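**The Leka wool comb, by Skurkel**

Two sizes, one job. The Leka takes the bobbles off jumpers, cardigans, blankets and the sort of scarf you only wear when the person who made it is visiting. It has no battery, no motor and no app. If you were hoping to be told your wool's mood on your telephone, there are other shops.

We have sold wool combs from our place in Jimthorpe for long enough to have opinions about them, and most of those opinions are unkind. The cheap ones snag. The dear ones come in a velvet bag and then snag. The Leka is the only one we've kept in stock without a break, and the only one that keeps going missing from the staff drawer.

## Why wool bobbles in the first place

Short fibres work loose where the cloth rubs: under the arms, along the cuffs, wherever your bag strap sits. They tangle with their neighbours and form small, smug balls. Soft yarns do it more than hard ones, and very soft yarns do it on the bus home from the shop. It doesn't mean you were sold a bad jumper (though you may have been, and we can't help with that).

New knitwear sheds most in its first season. After a few goes with a comb there are fewer loose ends left to cause trouble, and things calm down. Washing less also helps. Wool will put up with a surprising number of wearings and a night by an open window.

## What you get

- One comb, beech handle, steel edge
- A cotton sleeve with a press stud
- A card of instructions, which you'll lose, so they're repeated further down
- A spare edge (large size only)

The small Leka is for fine knits and fits in a coat pocket. The large is for blankets, thick jumpers and people with large hands. Both edges are finished by hand in batches of 400, and each batch is checked against an old lambswool cardigan that has been through more than any of us.

| | Small | Large |
|---|---|---|
| Price | £14 | £27 |
| Best for | Cashmere, merino, fine lambswool | Aran, blankets, thick cotton knits |
| Spare edge | Sold separately | Included |
| Colour of sleeve | Grey | Also grey |

## How to use it

Find somewhere flat and larger than the garment. An ironing board is too narrow and the sofa has arms, so most of us end up using the bed, which also lets you leave the job half done and sleep in the other room.

1. Make sure the jumper is clean and fully dry. Combing a damp one stretches it, and you will then own a dress.
2. Spread it out and smooth it from the middle towards the hems. Lift any creases free and lay them down again – the comb must never meet a fold.

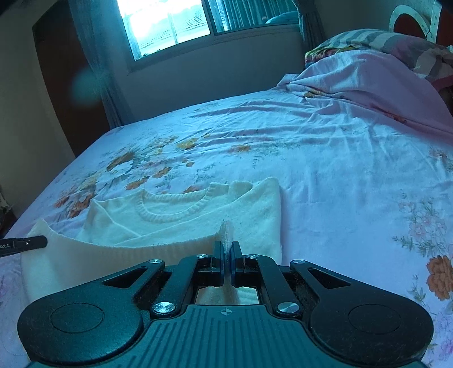
3. Hold the cloth steady with your free hand, just behind where you mean to start.
4. Draw the comb lightly in one direction, a hand's width at a time. Let the edge do the work. If you can hear it, you're pressing too hard.
5. Pick the fluff off the edge as you go. Birds are said to like it for nests, but they've never taken ours.
6. Turn the garment over and do the back, or don't, and keep facing people.

Cuffs and elbows want more patience than the rest. Slide a rolled magazine down the sleeve to give yourself something firm to comb against. Go round buttons, never over them, and stay away from embroidery altogether.

## What it won't do

It won't mend moth holes. It won't unshrink anything. It's no use on mohair or angora, where the fluff is what you paid for, and it will ruin a loop-stitch cardigan in one pass. For cat hair, try the rubber brush two shelves along, or a different cat.

Please don't use it on tights. We had a letter.

## From customers

> "Did my husband's green jumper while he was out. He thinks he's lost weight. Have said nothing."
> – Drita Bošković, who bought the large

> "Works well. The sleeve is very grey."
> – name withheld

> "I had a Flakulness electric shaver before this and it ate a hole in my best cardigan. The comb takes longer. I've had it since August and everything I own still has the right number of holes."
> – by post

## Looking after it

Wipe the edge with a dry cloth and put it back in its sleeve. A drop of oil on the handle once a year keeps the beech happy. The edge does dull in time, and you'll know when it starts skating over the bobbles. Swapping it takes a small flat screwdriver and a bit of bad language on the first go.

Edges are guaranteed for 2 years against breaking, and the handle for as long as we're here to argue about it. Dropping it down a well isn't covered.

## Ordering and returns

Orders go out from Jimthorpe every working day before the post office shuts for lunch. Postage is free on the large size and modest on the small. If you don't get on with your comb, send it back clean and we'll refund you. Last winter one came back with a whole mitten attached, and we still have the mitten if it's yours. Left hand, navy, slightly bobbled.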